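## Top drawer on a side-mount slide creeps open overnight. Shim the case or replace the slides?

I have a three-drawer nightstand from the Brisorent line, painted gray. The lower two drawers stay shut. The top one drifts open after I close it, mostly overnight, and by morning it has moved 30 mm or more. The slides are plain side-mount roller type, 300 mm long, no soft close and no ball bearings. The floor is old terrazzo and has a slope toward the middle of the room.

What I have checked so far:

- Slide screws are tight on both sides.
- The drawer box is square. Diagonals match.
- Rollers turn freely and have no flat spots.
- Drawer contents weigh very little (charger, papers).
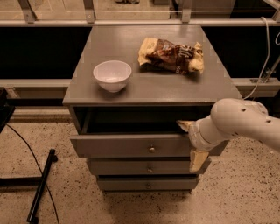
*Nightstand with the top drawer open.*

Swapping the top and middle drawer boxes makes no difference. The problem stays with the top position, so I assume it is in the case-side rails. Before I order a set of Pravier slides I would like to know if this can be fixed by leveling alone.

---

### Answer 1 (accepted)

Check level in two places: front to back on the top surface, and along each case-side rail of the top drawer. They are separate measurements. A case can sit level while one pair of rails pitches forward.

Roller slides of this type normally have a dip at the closed end of the rail. The roller drops into it and holds the drawer shut. If the rail is mounted with the front end low, the dip no longer holds and the drawer rolls out on its own weight. Swapping the boxes already points to the rails.

Procedure:

1. Remove the top drawer.
2. Put a short level on each rail. Note which end is low.
3. Loosen the rear screw, lower the back of the rail by 2 mm, and retighten using the slotted hole.
4. Do the same on the other side. Both rails must match or the drawer will rack.
5. Refit and test from 50 mm open. It should roll shut by itself.

If there is no slotted hole at the rear, plug the old hole with a glued dowel and drill a new pilot. Level the case afterward with shims under the front feet.

---

### Answer 2

Just put a magnetic catch on it. Wedau sells them in packs. I did that on a kitchen drawer and it stays shut.

> **Comment:** A catch works, but it hides the pitch and the drawer will still run away from you when you open it.

---

### Answer 3

Same symptom on a Nouri chest. Mine was only the floor. Shims under the front feet, no rail work. Try that first, it takes a minute. If the drawer still moves with the case level, go to the rails as described in the accepted answer. Don't buy new slides until you have measured the side clearance, the roller and ball bearing types don't always need the same gap.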